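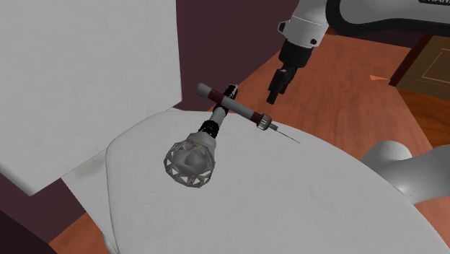

White arm with the black gripper, over the wood floor. Render.

28 September 2021

Long day at the bench, so this is going in while I still remember which board was which. Subject is the ceiling patch problem from the Korcombe house, the one where the ring came back through the paint twice. Evander cut me two good pieces out of the old ceiling before the new board went up, and I've had them on the rack since last week. One has the brown ring on it and the other came from the dry side of the same room, so they make a nice pair!

What I wanted to know: is it the primer, or is it the joint compound underneath? Marwa says primer. I've been saying compound, mostly out of stubbornness.

Boards. I cut the stained piece into strips, one for each thing I wanted to try, and numbered them on the back in pencil (not marker, marker bleeds through everything and I've fooled myself that way before). Wiped the dust off with a barely damp rag and let them sit over lunch. Then:

Strip 1, nothing on it, straight to ceiling paint.
Strip 2, our regular water-based primer, one coat, then paint.
Strip 3, same primer, two coats, then paint.
Strip 4, the shellac primer, one coat, then paint.
Strip 5, skim of compound over the ring, regular primer, paint.
Strip 6, shellac first, then the skim, then regular primer, then paint.

Strip 1 went yellow while I was still washing the roller. No surprise. Strip 2 looked great for an hour and then a faint tan edge crept up, just like the photo the Korcombe people sent us. Strip 3 is better but I can find the ring if I know where to look, and the customer certainly knows where to look. Strip 4 is clean so far. Strip 5 is the interesting one – the skim pulled the stain right up into itself, and by three o'clock there was a tan patch wider than the original ring. So Marwa and I are both a bit right, which she is taking well.

Strip 6 is clean and it's flat too, you can't feel the edge with a fingernail. If it still looks like that in the morning, that's how I want to do the repair.

Siham asked whether we could skip the skim altogether on small stains where the paper isn't damaged. I'd say yes if the face is sound. On the Korcombe piece it isn't, the paper had bubbled along one side and I had to cut it back to brown and seal it. Note for whoever preps the next one: torn brown paper drinks up water from the compound and blisters, so seal that before any mud goes near it. I forgot on my first try this morning and got a lovely row of blisters for my trouble. That piece is in the bin.

Texture. The other half of the afternoon went on matching the ceiling texture, and I'm less happy with this part. The room has an old light stipple that somebody put on with a roller, then painted over who knows how many times, so the peaks are all soft and rounded. Fresh stipple looks spiky next to it. I tried:

– the thick nap roller with compound thinned to pancake batter. Too spiky.
– same thing, then knocked down with the wide knife after ten minutes. Too flat, it looks like a different house.
– same thing, left to set up overnight (did this one yesterday), then a quick pass with a damp sponge. Much closer! The sponge takes the points off and leaves the lumps.

I want to try the sponge again with a little less water. Yesterday's sample has a couple of bald spots where I leaned on it. Essam thinks a sanding screen on a pole would do the same job faster, and he may be right, but I don't love the idea of that much dust over the Korcombe carpet, even with the plastic down. We can try it on a scrap here first.

Mixing notes, so I don't have to work it out again: the 20 minute setting compound is useless for texture, it goes off in the tray before I've got across a board. Use the premixed. I thinned it a splash at a time and went too far once, and you can't really bring it back except by adding more mud, so now I have a very large bucket of stipple mix. Lid is on, plastic pressed down on top. Please use it up.

Paint match. The Samarakoon ceiling white is brighter than what's up there, which I expected, the old ceiling has had years of cooking under it. Held the dry-side piece next to a fresh sample by the window and the difference is plain as day. Touching in just the patch is not going to work. I'll tell Maureen to quote for the full ceiling, corner to corner, and she can explain it to the customer because she's a lot better at that than I am. The job sheet is 1747 if anyone is looking for it, and the pieces are on the rack under the same number.

Stock. We're down to 2 cans of the shellac primer and one of those is open. Presstead wants us to order by the case now, so I'd sooner wait and see if Zatbridge has any when Evander goes by for board. We also need denatured alcohol for cleaning brushes. I've wrecked one good brush today by thinking it could wait until after coffee. It could not.

Also the moisture meter is reading funny. It gave me 100 on a piece of board that has been sitting inside for a week, then a perfectly normal number a minute later. Changed the battery, same thing again. I think one of the pins is bent. Don't trust it on a job until I've had a look, and take the older one out of the van instead.

Tomorrow: look at all six strips first thing, in daylight and then with the work light held flat along the surface. Second coat of paint on 4 and 6. Sponge sample number two, less water. Ring Evander and ask if the roof flashing over that room has been fixed yet, I don't want to close up a ceiling with the leak still going. If it hasn't, the repair slides into October and Maureen will need to move the Korcombe date.

Left the small fan running on the rack, low setting. Whoever is last out, please leave it on.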